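金線細工の工房を訪ねて　ティーメア・ラーツさんに聞く

2013-02-10

銀の線を髪の毛のように細く引いて、それを曲げて、枠の中に詰めていく。フィリグリーと呼ばれるこの技法で、ティーメア・ラーツさんは耳飾りとブローチを作っています。工房の名前はゲレン（Gelen）。フォクダーレの古い郵便局の裏にある、二部屋の小さな工房です。私は日本語で記事を書くようになってまだ長くありませんが、この方の話はどうしても日本語の読者に届けたいと思い、通訳を入れずに、お互いの母語ではない英語で二時間お話をうかがいました。言葉の足りないところは、私の責任です。

最初に、なぜ線なのかを聞きました。金属の仕事には、鋳造も、打ち出しも、彫りもあります。ラーツさんは少し考えてから、「線は間違いを隠してくれないからです」と答えました。「鋳造は、型から出たあとで削ることができます。線は、一度折れた跡が残ると、もうその線は使えません。私は若いとき、隠すことが上手な職人でした。それが嫌になったのです」

若いとき、というのは、町の大きな宝飾会社オミディエールに勤めていた時代のことです。そこでは婚約指輪の石留めを担当していました。給料は良く、仕事は速く、自分の名前はどこにも出ませんでした。「悪い会社ではありませんでした。今でも、爪の立て方はあそこで習ったとおりにやっています。ただ、同じ指輪を一日に何本も仕上げると、夜に目を閉じても爪が見えるのです」

会社を辞めた年の九月、ラーツさんはアニコー・シポシュさんの教室に通い始めました。シポシュさんはもう引退していましたが、自宅の台所で二人だけ生徒を取っていました。最初の三か月は、線を引くだけだったそうです。引き板の穴に銀を通し、引いて、焼きなまして、また次の細い穴に通す。「私は十年以上この仕事をしていましたから、正直に言って、腹が立ちました。台所で、毎日、線を引くだけです。先生は隣でスープを作っています」。三か月目の終わりに、先生は引いた線を一本手に取って、指の間で転がして、「これは使える」と言いました。褒められたのはその一回だけだそうです。

線は二本を撚り合わせてから、ローラーで平らにつぶします。すると縁に細かい粒のようなぎざぎざが出て、光を受けたときに柔らかく光ります。撚りがきついと粒が細かくなり、ゆるいと粗くなります。ラーツさんは自分の撚りを、ほかの人より少しきつくしています。「好みです。きつい撚りは曲げるときに逆らいます。私は逆らう線のほうが、曲げた形をよく覚えていると思います」

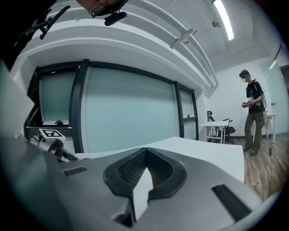

細い線の作品は弱くて普段は使えない、という意見も紹介しなければなりません。イマニ・ムゴさんは、フィリグリーの耳飾りを二つ買って、二つとも一年のうちに歪ませてしまった、美しいけれど箱に入れておくものだと思う、と私への手紙に書いていました。セーターに引っかかり、外すときに渦巻きの一つが持ち上がってしまったのだそうです。

この手紙を読み上げると、ラーツさんはうなずきました。「その方は正しいです。枠の線が細すぎる品物が、たくさん売られています。中の線は細くてもよいのです。でも枠は、太くしなければいけません」。以前は中の線と枠の太さの差を小さくしていたそうです。そのほうが軽く、絵のように見えるからです。今は枠だけ、前より一段太い線を使います。「見た目は少し重くなりました。お客さまの中には、昔のほうがよかったと言う方もいます。修理に戻ってくる数は、はっきり減りました」

歪んだ耳飾りは直せますか、と私は聞きました。渦巻きが浮いただけなら、先の丸いピンセットで戻して、ろう付けをやり直せばよいそうです。ただ、別の工房の品物では、どのろうが使われているか分からないので、火を入れるのが怖いと言います。融ける温度の低いろうが使われていると、一か所を直すあいだに、隣の三か所が外れてしまいます。

ろう付けの話になると、ラーツさんの声が速くなりました。フィリグリーでは、ろうを小さく切って置くのではなく、やすりで粉にして、ほう砂と混ぜて振りかけます。火は下から当てます。上から強く当てると、細い線が先に融けてしまうからです。「全部が一度に光る瞬間があります。とても短いです。そこで火を離さなければ、一週間の仕事が一つの玉になります」。玉になったことがありますか、と聞くと、引き出しから小さな瓶を出して見せてくれました。銀の玉がいくつも入っていました。「新しい線にすればよいのですが、これは取ってあります」

作品には一つずつ番号が付いています。私がお邪魔した日に仕上げの途中だったブローチは、937番でした。ホアニ（Hoani）という連作の一つで、シダの若い葉が巻いている形をもとにしています。この連作は、ジャラ・ティポキさんとの手紙のやり取りから始まりました。ティポキさんは木彫りをする方で、渦巻きの始まりと終わりをどこに置くかについて、長い手紙を何通も書いてくれたそうです。「木の渦は、外から中へ彫ります。私の渦は、中から外へ巻きます。同じ形なのに、手の順番が逆です。それを知ってから、自分の渦が前より落ち着かなく見えるようになって、半年ぐらい困りました」

値段のことも聞きました。日本の読者には気になるところだと思います。ラーツさんは、材料の銀の値段はほとんど関係がないと言います。小さな耳飾りなら、銀は数グラムしか使いません。値段は時間で決まります。だから、同じ大きさでも、渦の数が多いものは高くなります。店に卸すと値段が倍になるので、今は工房での販売と、年に二回の展示だけにしています。

弟子を取る予定はあるかという質問には、すぐには答えがありませんでした。去年、ガンリン・クワンさんという若い方が半年通ったそうですが、目を悪くしかけて、今は同じ線の技法でもっと大きな器を作っているそうです。「あの人の器はよいです。私にはできません。だから弟子だったとは言えないと思います」

手入れについては、注文を受けるたびに同じことを説明しているそうなので、書いておきます。磨き布でこすらないこと。布の繊維が線の間に入り、撚りの粒もつぶれてしまいます。黒くなったら、ぬるま湯に中性の石けんを少し入れ、柔らかい筆で洗い、ドライヤーの冷たい風で乾かします。液体の銀磨きは、すすぎ残しが隙間に溜まるので、使わないでほしいとのことでした。

ゲレンの次の展示は九月です。ホアニの連作から、ブローチと、初めての首飾りが並びます。首飾りの留め金はまだ決まっていません。三種類作って、三つとも気に入らないと、ラーツさんは話していました。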